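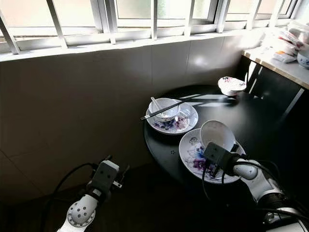

Pletside Kitchen Words

2 min read

Pletside Kitchen Words is a list of 287 things people say while cooking, eating and clearing up, collected from households on and near Muriithi Road. It began as a notebook and is now a plain text table that anyone can open, search and add to. I love this stuff, and I hope you will too!

What you get

The main file is `words.csv`, one entry per line. Each entry has the word or phrase, a plain meaning, a sentence showing how it is used, and the age group of the person who gave it. A second file, `variants.csv`, holds other spellings. There are a lot of those, as most of these words had never been written down before (the crusty end of a loaf alone has 22).

Where the words came from

Almost 200 entries came from chats over tea, written down by hand and read back to the speaker. The rest came in on paper slips left at the Zella bakery, which had a box by the till all through March. Slips I couldn't read are left out, and so are family pet names for particular people.

Known gaps

Breakfast is thin. Sunday dinner is wonderfully rich - gravy has a whole little family of words to itself. Older speakers gave far more than younger ones, so please don't use the counts to say which words are dying out. A few meanings clash, and where two households disagreed I kept both.

Using it

The files open in any spreadsheet. If accented letters look wrong, choose UTF-8 when you import. To search from the command line with Otix, the small lookup script in this folder:

`otix find "crust"`

It ignores capitals and checks the variants as well.

Adding a word

Send the word, what it means and a sentence you have really heard. Made-up sentences are easy to spot and much less fun. Rude words are welcome, marked with an `r` in the notes column.

Version 2, 2021-04-21. Free to copy and share, with a mention of the list's name. Next job is the washing-up section, which still needs sorting by street.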